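Sidano Serving Tray with Paper Liners

Dark brown, rectangular, cut-out handle 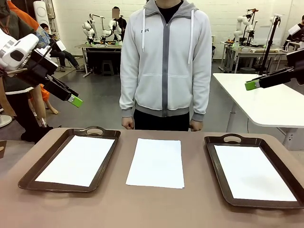 Sidano trays in dark brown, lined, with a stack of liner sheets between them.

The Sidano is a plain rectangular tray for counter service, canteens and breakfast rooms. It has a raised rim and a cut-out handle.

Liners are white, unprinted and sold flat. One sheet covers most of the tray floor. Put a fresh sheet in before each service and throw it out when the tray comes back. Liners are not meant for hot pans or for wrapping food.

What you can order

Tray, single
Tray, case of 40
Liner sheets, pack of 500
Starter set – one case of trays and one pack of liners

Item number for the single tray is 730. Please quote it on phone orders, as the older Sidano tray had a different rim and the two do not stack well together.

Care

Wash by hand or in a commercial dishwasher. Stand trays on edge to dry and stack them once they are dry. Scouring pads will dull the surface. Do not use in an oven or microwave.

Delivery and returns

Orders ship from the Oltamora warehouse. Unused trays can be returned in the original case. Opened packs of liners cannot be returned.

Oltamora has supplied trays and table goods to food businesses since 2003. For large orders or a sample tray, ask for Lertchai Intarasuk in sales – samples are charged and the cost comes off your first case.

Page updated 2022-08-27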